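Skoryk open day at Tolmont, who went?

Forum: Out and About > Tech and Making
Thread started by breadbin_nisha

breadbin_nisha wrote:
So I finally made it out to the Skoryk open day on Thu 19 June and I am still kind of buzzing! I'd signed up mostly because my nephew wanted to go and then he bailed on me (thanks, kid), so I went on my own and stayed until they started stacking the chairs. They're the ones in the old Rutalwood building in Tolmont, if you know it, with the parking lot that slopes the wrong way. They told us 275 people had signed up for the day, and it felt like all of them were in line for coffee when I got there.

Anyway. You got walked through in small groups and our guide was Ivan Zakharchenko, who was super patient with a guy in our group who kept asking about forklifts. We did the machine shop first (loud, great) and then the arm room, where I would've happily stayed all afternoon. They had a kitchen setup going on a big table covered in brown paper with blue tape squares all over it. Toaster with a slice of toast sticking up, a green plate, a wire basket with a couple of blocks in it that looked like bread to me. Two arms bolted down to the table. I took pages of notes and I'm going to type them up below because a couple of people asked in the other thread.
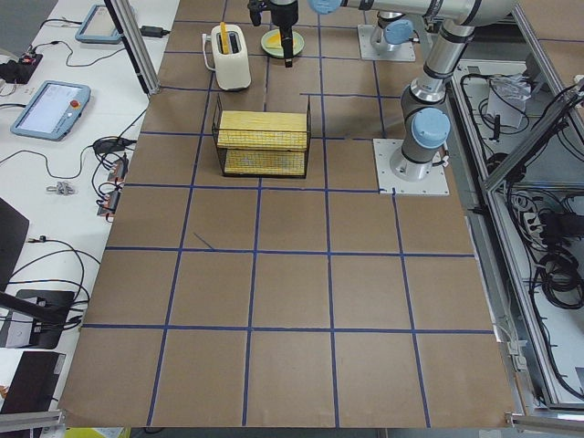

My notes, more or less in order

The tape is there so the people can put things back in about the same spot between tries. Ivan said they move stuff from square to square on purpose too, so the arm doesn't get used to one layout. I asked if the arm reads the tape and he said no, it's for the humans.

The big news for me was the cameras. There's one that looks at the whole table and then there are little ones at the wrist, and the wrist ones only see what's right there by the fingers. I'd pictured something like a person standing back and looking over the counter. Nope! It's more like having your eyes on your knuckles.

He also said the basket is the part they grumble about most, because you can see straight through the wire and there's always something behind it.

Anybody else go? I want to compare.

torque_and_cheese wrote:
I was there in the morning! Same guide. I liked it but I'm going to be the grump here: I think the kitchen thing is a gimmick. I work in packaging, we have arms at our place that have been doing the same motion since before my kid was born, and they don't need a toaster to look cute. Show me it picking up the same part all day and I'm impressed. The arm I watched spent a long while just hanging there over the table while somebody fiddled with a laptop.

That said, the coffee was good and the lady at the Pullura table gave me a tote bag.

breadbin_nisha wrote:
Ha, I knew somebody would say it. But isn't your packaging arm doing the easy version? Same part, same place, every time. I get that it's useful! I just think it's a different job. On our turn they let us crowd around the screen with the wrist camera up and I could have looked at it forever. You get the two fingers poking in at the bottom, the basket over on the left, a tall wood-grain board standing up, and then just gray table and tape.

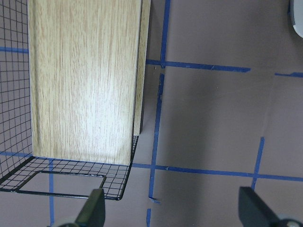

And the forklift guy asked what I was wondering, whether it bothers the arm when the light bounces off something pale like that. Ivan said glare is a pain, and so are shadows, and that they leave both in because kitchens have both. I thought that was a pretty fair answer. He didn't oversell it at all, he was very upfront that some days it goes badly.

mrs_overlock wrote:
Didn't go, but following. Is it okay for younger kids? Mine are six and nine and the six-year-old touches everything.

torque_and_cheese wrote:
There was a rope and they were strict about it, so you'd be fine. You had to be 3 feet back from the tables unless a staff person waved you in. The machine shop was ear protection only and they ran out of the small sizes, so bring your own.

@nisha I'll give you the glare thing. We had a whole week at work lost to a skylight. But "some days it goes badly" is exactly my complaint! My boss would laugh me out of the building.

dovetail_dan wrote:
I think you two are arguing about different things. One's a factory and one's a lab. I asked how many tries they'd recorded on that table and the guy looked it up for me, it was 2946. That isn't a production number, that's practice. I played trombone for 11 years and I'd bet I practiced more than that and I was still bad.

My gripe is different. They should put a sign up saying what the arm is supposed to be doing at any given moment. I stood there next to a very nice older couple and all three of us were guessing. For a good while the fingers were wide open and not touching a thing, and I couldn't tell if it was thinking or stuck or waiting on somebody.

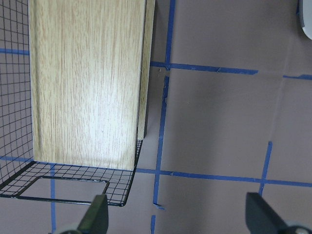

A little card on the table would do it, "now trying such and such," and swap it out. The model railroad people figured this out ages ago. I wrote that on the feedback form and I hope somebody reads it, because otherwise I thought the whole day was really well run and the staff seemed glad to have us.

breadbin_nisha wrote:
Oh, I wrote the same thing on mine! Well, mine said "please narrate more," same idea. Ivan talked us through our turn, but if you wandered back later on your own there was no one doing that.

mrs_overlock wrote:
Is there going to be another one? We'd drive over from the lake side if it's on a weekend.

breadbin_nisha wrote:
They said September, no day picked yet. There's a mailing list at the front desk, or you can call them. I think they're capping each session at 80 next time, so sign up early. And park on the street, not in that lot, I scraped my bumper.

torque_and_cheese wrote:
I'll go again. Mostly for the machine shop. If the toaster's still there I'll give it ten minutes.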